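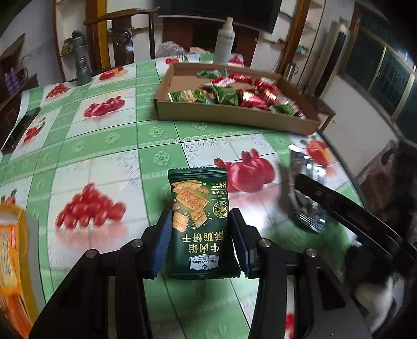
Twal wipe-clean tablecloth, round, reviewed

Last updated: Sun 20 October

I bought the Twal cloth in January to replace a cotton one that needed ironing after every wash. It came folded in a tube bag and the creases took five days to drop out. A hairdryer on low helped with the worst of them.

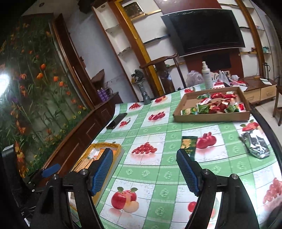

Cleaning is the main reason to buy one. Tea and tomato sauce came off with a damp cloth, but turmeric left a faint mark — washing-up liquid shifted most of it. The green-and-white check hides crumbs well, and the printed grapes and apples are more cheerful than I expected. It is glossy, so a lamp overhead will show in it.

The hem is my one complaint. It has started to lift in two places, and Canilwood, the shop I used, offered only a part refund. I would still buy it again.

Socorro Mosquera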